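Workshop notes: desktop refurbishment
8/15/23

The Hernon bench is working through a batch of 17 office towers this month. Two are finished and two more are waiting on replacement power supplies. The rest are at the stripped-board stage, with processor and memory to be fitted before first power-on.

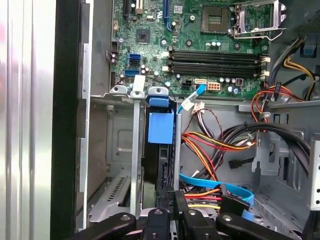 Photo: Bustudine workshop

On this board the CPU socket is open with its lever up, and all four memory slots are empty. Contact pins in a socket of this type bend easily. Check the grid under a bench lamp before seating a processor, and lower it straight down without sliding. Close the frame, then the lever.

Memory goes in next. Open the latches, line up the notch and press evenly until they close. Where two modules are supplied, consult the board manual for the correct pair of slots.

Leave the blue drive bay latch alone until the SATA cables have been traced and labeled. Labels are in the Groen drawer. Completed test sheets go to Joris Van Rooij.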